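Tunenance Home Repair and Reuse Program
Interim Progress Report to the Vultham Fund, period ending February

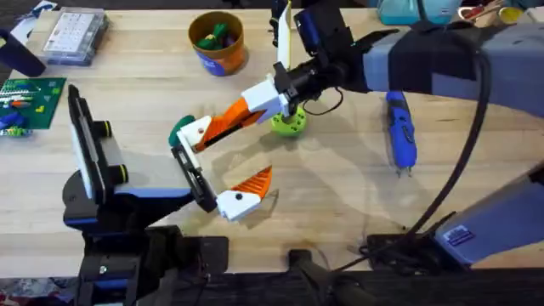
1. Purpose of the grant

The Fund supports Tunenance in keeping household goods in use and out of the Kirkel landfill. The grant covers bench space, replacement parts, staff hours and a pickup service for residents who cannot travel to the shop.

2. Activity in the period

The shop received 724 items. Lamps, kitchen appliances and chairs made up the largest share, followed by radios and sewing machines. Pickup operated on 13 routes, two of which were added in the fall at the request of residents in the northern part of the district.

Evening classes were held on Thursday at 6 p.m. and covered rewiring a lamp, regluing chair joints and replacing a zipper. The zipper class was filled each time it was offered and will be repeated. Attendance at the chair class was lower than planned, and the course has been shortened from four sessions to two.

3. Parts and suppliers

Delivery of heating elements and small motors was slow throughout the period. Pešek, our main parts supplier, has moved its warehouse, and orders placed before the move were filled late. A standing order is now in place for the parts used most often. We have also begun to save usable parts from items that cannot be repaired, sorted by type and labeled with the date of removal.

4. Staffing

One part-time bench position remained open for 11 weeks and has been filled. Unspent wages from that line have been held pending the Fund's approval to apply them to parts. A written request was submitted with the financial statement.

5. Matters outstanding

The lease on the Kirkel storage unit expires this summer. The landlord has offered renewal at a higher rent, and a decision is needed before the next report. The electrical safety tester is due for calibration, and a quote has been requested.

6. Plans for the next period

Pickup will continue on all current routes. A class on small appliance care will be added, and intake forms will be made available in Spanish. The final report will include a full account of spending by budget line.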